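加乌达赫合住楼公共区域冬季消防与用电自查表（附检查意见）

检查人：Bhavana Achari　　填表日期：2022年2月11日
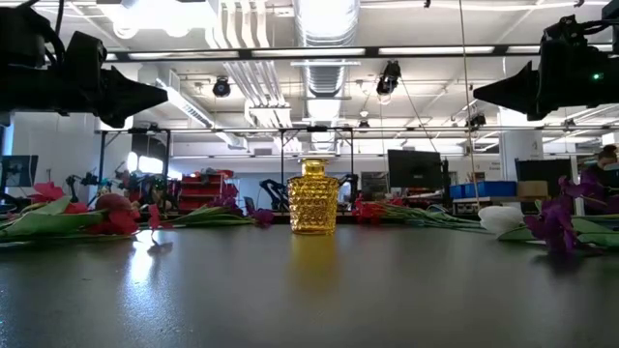
一、填表前先说几句

去年的表我翻过一遍，三十项里全部打了勾，一项意见都没有。一栋住了这么多年人的楼，公共厨房、洗衣间、活动室加上四层走廊，一个问题都查不出来，我不太相信。所以今年每一项后面都留了意见栏，勾归勾，话归话。凡是我没亲眼看到或者没亲手试过的，一律写“未核实”，不写“合格”。

标记说明：√ 合格；× 不合格；？ 未核实；△ 勉强可以，需要再看。

二、疏散通道

1. 一层正门能否从内侧不用钥匙打开　√
意见：能开，但要用肩膀顶一下。物业公司Ouali说是天冷门框收缩，我记得夏天也这样。

2. 后门能否从内侧打开　×
意见：门能开，开到一半被外面的自行车架挡住。自行车架是固定在地上的，不知道当初是谁量的尺寸。

3. 各层走廊有无杂物　△
意见：二层、四层干净。三层东头有一个鞋柜、一辆折叠婴儿车和两箱矿泉水。住户的说法是“马上就搬”。一月份我路过时听到的也是这句话。

4. 走廊净宽　√
意见：最窄处96厘米，在三层鞋柜旁边。搬走鞋柜就宽了。楼里自己定的下限是90厘米，勉强过线，所以上一项我没有打叉。

5. 疏散指示牌是否亮　△
意见：亮。但二层那块箭头指向储物间，储物间没有第二个门。请Ouali派人来看看，不要再回邮件说“已记录”。

6. 应急灯断电后能否自动亮起　？
意见：需要拉总闸才能试，总闸钥匙在Ouali手里，约了两次没约上。灯上贴的标签写着“已测试”，没有日期，没有签名，这种标签贴多少张都不能算数。

三、灭火器材

7. 灭火器数量与登记表是否一致　×
意见：登记表上四层走廊有一具，墙上只有挂钩。

8. 压力表指针是否在绿区　√
意见：现有的都在绿区。

9. 检修卡是否填写　△
意见：填了。连续十二个月的字迹、墨水颜色、倾斜角度完全一样，连签名收笔的位置都一样。请维保单位提供每次上门的工单，我愿意被证明是多心。

10. 灭火毯　√
意见：厨房有，挂在灶台正后方的墙上。真着火的时候得把手伸过火去拿。建议移到门边，打两个孔的事。

四、烟雾报警器

11. 活动室　√
意见：按测试键，响。

12. 公共厨房　×
意见：按了没反应。打开后盖，里面没有电池。大概有人嫌煎东西的时候它叫。叫就对了，开窗，开油烟机，别拆电池。

13. 洗衣间　√
意见：响，声音偏小，关上门以后在走廊里几乎听不见。

14. 四层走廊　？
意见：装得太高，梯子不够长。

15. Prollirine联网报警主机　△
意见：采购时的宣传册说可以“全天候智能监测”。我把洗衣间的报警器按响以后看着表等，71秒后主机才有提示，手机通知一直没收到。厂家客服的答复是“网络环境因素”。网络环境我不懂，但报警器响了一分多钟主机才知道，这个“智能”我不敢指望。在问题查清楚之前，请大家当它不存在，听到响声就按着火处理。

五、用电

16. 插线板有无串接　×
意见：活动室电视柜后面，三个插线板首尾相连，末端接着电暖器。已当场拔掉。请不要再插回去。

17. 电暖器　×
意见：铭牌上2,000瓦，插在一个最大负载标着1,000瓦的定时插座上。定时插座外壳一侧已经发黄。电暖器和插座都收到值班室了，谁的谁来领，插座不退。

18. 配电箱前有无遮挡　√
意见：没有。箱门上的回路标签有一半看不清，另一半看得清，但“走廊2”断下去，灭的是洗衣间的灯。

19. 洗衣间插座　△
意见：右侧机器背后的插座松动，插头插进去会往下垂。还没到发热的程度，但应当换掉。

20. 电动车电池有无在楼内充电　？
意见：当天没有看到。贴在门口的检查通知提前一周就挂出来了，没看到也说明不了什么。下次建议不贴通知。

六、厨房与燃气

21. 灶具软管　√
意见：无裂纹，卡箍紧，肥皂水试过，没有冒泡。

22. 油烟机滤网　×
意见：值日表上写着每周清洗。滤网上的油能用刮刀刮下来，一周攒不出这么多。

23. 燃气阀门标识　√
意见：清楚。

24. 可燃物与灶台距离　△
意见：纸巾架离最近的灶眼一手掌宽。当场挪开了。估计很快会有人挪回来，因为那里拿着方便。

七、活动室陈设

25. 明火　√
意见：未见蜡烛。规定还是那条，活动室摆设可以用假花、玻璃瓶，不用蜡烛，也不用香薰炉。

26. 窗帘　？
意见：购买时商家Ramedel口头说是阻燃面料。水洗标上没有写，也没有拿到检测报告。口头的不算，请采购的人去要书面材料，要不到就按普通窗帘对待，电暖器一律不得靠近。

27. 桌椅摆放　√
意见：通往两个门的路都留出来了。

八、资料与演练

28. 紧急联系人名单　×
意见：第二个电话是空号。第三个打通了，对方说已经搬走两年。

29. 疏散平面图　△
意见：有，图上的后门还在改造之前的位置。

30. 演练记录　？
意见：记录上写“全体住户参加，秩序良好”。我问了同一层的四户，都不记得有这回事。请提供签到表。

九、整改要求

第2、7、12、16、17项最急，其中第12项今天就能办，一节电池而已，我已经装上了，下次来会再按一次。后门外的自行车架和四层的灭火器由Ouali负责，请书面答复具体哪一天完成，“尽快”不接受。

打“？”的五项不要在汇总表里改成“√”。去年的汇总表我怀疑就是这么来的。

复查时我会带一把够长的梯子。总闸钥匙请提前放到值班室。

检查人签字：Bhavana Achari
物业签收：（空）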